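Morkedness Home Forum > Furniture > Paint and Finishes
Topic: White desk top, still marks after a month

pinecrate
Posted 7:12 pm
I have an old Diekmann 622 writing desk, oak veneer top over something heavier, metal legs. The top had a water ring and a long scratch, and I got tired of looking at both. I sanded it, used one coat of Hikulow primer and three coats of Drimeo satin in plain white, waited 48 hours between coats, and let it sit in the spare room with nothing on it for a week.

It has now been in use for a month. A coffee mug left there for an hour leaves a ring I can feel with a fingernail. Paper sticks to it if it stays overnight under a book. The color is fine and there are no brush marks to speak of. I would like to keep it white. Do I wait longer, put a clear coat over it, or take it all off?

gravelyard
Posted 7:40 pm
Which Drimeo? They sell a wall satin and a trim satin, and the cans look almost the same. If you used the wall one, waiting won't help. It stays soft for good. Ask me how many shelves I ruined before I read the label.

pinecrate
Posted 7:58 pm
Just went down and looked. It says "walls and ceilings" on the back in small print. The front only says satin.

gravelyard
Posted 8:03 pm
Then there's your problem. Wall paint on a work surface will always grab whatever you put on it. The word for it is blocking. You see it on window sashes that have been painted shut.

tuesdayhinge
Posted 8:31 pm
I don't agree that it has to come off. I did a kitchen table in wall paint years ago and put two coats of water-based floor varnish on top. We eat on it every day. The paint underneath is only there for the color, and the varnish does the work. Scuff the paint lightly with a fine pad, wipe it down, and put the varnish on thin.

gravelyard
Posted 8:44 pm
A hard coat over a soft coat cracks. Maybe not this year.

tuesdayhinge
Posted 8:52 pm
Ours is six years old and it hasn't cracked. It did go a little yellow near the window.

old_lathe
Posted 9:15 pm
You are both partly right. Varnish over fully dried wall paint usually holds on a table, but a desk is harder on a finish. You have forearms on the front edge all day, plus skin oil and hand cream, plus whatever is on the bottom of the monitor stand. The front edge goes first. I've refinished desks for a school district, over 2,000 of them by the end, and the front edge was where nearly every one of them failed. The middle of the top often looked new.

If it were mine I would strip it. If you don't want to strip it, varnish it and plan on touching up the edge.

pinecrate
Posted 9:22 pm
What did you use on the school desks?

old_lathe
Posted 9:30 pm
Sprayed conversion varnish, in a booth with a proper mask. Don't try that in a spare room. For home use I would buy a waterborne enamel made for cabinets and doors. It costs more. The last can I bought came to 103 dollars with the matching primer, and there was enough left over to do a bookcase.

linencupboard
Posted 9:48 pm
Has anyone mentioned just putting something on top? I had the same trouble with a white dresser and had a piece of glass cut for it. Flat polished edges, clear rubber dots under the corners. You can write on it, spill on it, and wipe it with anything. It was less than the enamel would have been.

gravelyard
Posted 9:55 pm
Glass on soft paint will stick too. It will sit there pressing on it all summer.

linencupboard
Posted 10:01 pm
That's what the dots are for. There's an air gap. Mine lifts right off when I clean under it.

tuesdayhinge
Posted 10:06 pm
Glass is cold on the arms and it shows every fingerprint. I had it on a desk at an old job and ended up putting a felt pad over it, so then I had a pad on glass on wood.

halfbushel
Posted 6:25 am
Different question for the original poster. Did you clean the top before you sanded? Old office desks have years of spray polish on them, and sanding pushes silicone down into the veneer. Primer goes over it and looks fine, then never grips. Try this before you spend anything: press a strip of strong tape down in a corner at the back, leave it an hour, pull it off fast. If paint comes up down to wood, it all has to come off whatever anyone here says. If the tape comes up clean, the varnish plan is at least possible.

pinecrate
Posted 12:10 pm
I did not clean it first. I wiped it with a damp cloth. I'll do the tape tonight.

old_lathe
Posted 12:37 pm
Good test. Do one at the front edge also, on the underside of the lip where it won't show.

pinecrate
Posted 7:34 pm
Did both. The back corner came up clean. The front edge pulled off a strip down to the veneer as wide as the tape, and I could have kept going with my thumb.

gravelyard
Posted 7:41 pm
Strip it.

tuesdayhinge
Posted 7:50 pm
OK, with that result I would strip it too. I still say varnish over wall paint is fine when the paint is stuck down.

old_lathe
Posted 8:12 pm
Go easy with a heat gun on that model. The veneer is thin and the old glue lets go before the paint does. Use a gel stripper, a plastic scraper with the corners rounded off, and work with the grain. Two light passes are better than one heavy one. Then wash it with whatever the stripper can tells you to wash it with, let it dry overnight, and wipe it with mineral spirits. After that, use a shellac-based primer, which will seal in any polish that's left. Sand that with 220 and vacuum.

For the white, three thin coats with a foam roller. Take the legs off if you can so that you can get at the edges without runs. Don't put anything on it for two weeks, and no mugs without a coaster for a month.

pinecrate
Posted 8:29 pm
Is the Hikulow primer any good for this, or should I give the rest of the can away?

old_lathe
Posted 8:35 pm
It's a drywall primer as far as I know. Keep it for drywall.

halfbushel
Posted 8:40 pm
One more vote for taking the legs off. Mark which leg went where with masking tape. The holes on mine didn't quite match from side to side and I lost an evening to that.

linencupboard
Posted 9:02 pm
Off the question a little, but if you want white and don't want to think about it again, a lumber yard will sell you a melamine board cut to size with the edge already on. I went that way for my work table in April and kept the old wooden top in the garage in case I change my mind. It cleans up with dish soap, nothing has stuck to it, and I stopped using coasters after the first week.

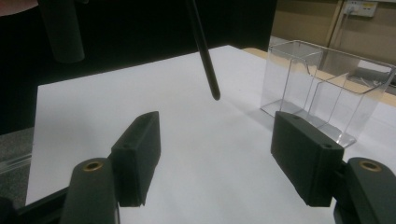
The one thing I'd do differently is order it a bit deeper from front to back. My keyboard ends up closer to the edge than I like, and the edge strip on a cheap board feels sharp on the wrists until you take a fine file to it.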